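6 October 2022

Up at six, rain on the skylight, and the boiler took three tries to light. I had toast and went straight to the box of Dad's papers I said I would finish by the end of the week. 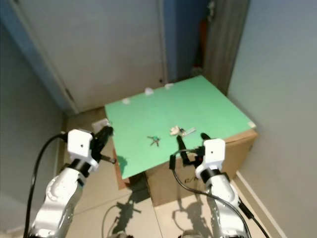 I got as far as the allotment years. He kept a garden notebook for most of his adult life, and the handwriting gets smaller as he goes, so the early ones are easy and the later ones need the lamp. Mostly it is weather and beans. "Frost. Covered the beans." "No frost. Uncovered the beans." One page has a drawing of a compost bin with the measurements in inches and a note that Harries wanted too much for the timber. I don't know who Harries was. I wrote the name on the list of things to ask Aunt Peg.

The bills were folded into the back of the second book. One is from Prusto, the seed people, for 215 onion sets. I can't think where he put 215 onions. The plot was small, even if you count the strip by the fence that was supposed to be for flowers. Mom used to complain about the strip.

Stopped at eleven and walked to the post office with the parcel for Iestyn Kneath. It's the bundle of plot maps he asked for. He is writing up the history of the allotment society and has been patient with me, considering that I told him August. The woman at the counter weighed it twice and charged me the lower one. Iestyn thinks the first map shows the old well, and if it does then the path has moved. I looked at it before I wrapped it and couldn't see a well, only a ring from a cup.

Bought milk, stamps, a bag of potatoes and a packet of those Gratis crackers, which have gone up again. Came home the long way by the canal. The path was muddy past the second bridge and I turned back at the bench. A heron on the far side, not doing anything.

Soup for lunch. I rang Peg after. She remembers Harries as a man with a truck who sold lumber and sometimes eggs, and she says Dad owed him money one winter and paid it off in leeks. She also says the notebooks should go to my brother, as the eldest. I said I would think about it. He has never asked for them. He did ask about the Bronik radio, and I had to tell him again that it stopped working years ago and I gave it away.

In the afternoon I typed up four more months. I'm keeping the spelling as he had it, including "brocolli," which he never got right. The file is at 2916 words now and there are three notebooks left, two thin and one thick. The thick one has water damage along the top and some pages won't separate. I tried the butter knife and tore a corner, so I left it. There must be a proper way to do it. I'll ask at the library when I take the books back.

The rain quit at four. I went out and picked up the windfalls before the wasps got the rest, and cut back the mint, which has come through under the step again. My left knee is bad going down and fine going up.

Chops for supper with the potatoes. Read two chapters and couldn't follow who the cousin was, so I'll have to start that part over. Must call the boiler man in the morning, and find the key to the shed.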